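Dilley Family Library
Play Corner: Frequently Asked Questions
Updated 2018-12-20

Who may use the Play Corner?
The Play Corner is open to children under five and the adults who bring them. An adult must remain with each child at all times. Library membership is not required.

How long may we stay?
Visits are limited to 60 minutes when other families are waiting. Places cannot be reserved. Groups of more than 12 children should contact the Hollmann Street desk before visiting.

Are shoes permitted?
Shoes must be removed before stepping onto a play mat. Socks are recommended. Strollers should be left in the bay beside the elevator.

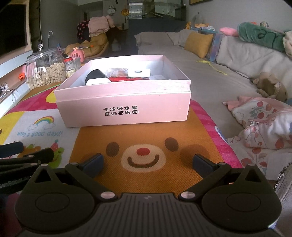
May we bring food?
Water in a closed bottle is permitted. All other food and drink must be kept in the lobby.

How are toys borrowed?
Members may borrow up to 3 toys at a time from the Skelitz Room. Toys should be returned clean and with all parts. A replacement fee may be charged for missing pieces.

Is the Play Corner open all year?
It closes for the first week of July and on public holidays. Story time is held at the Hakovon branch during the July closure.

Where should lost items be reported?
Please ask at the Hollmann Street desk or call extension 52.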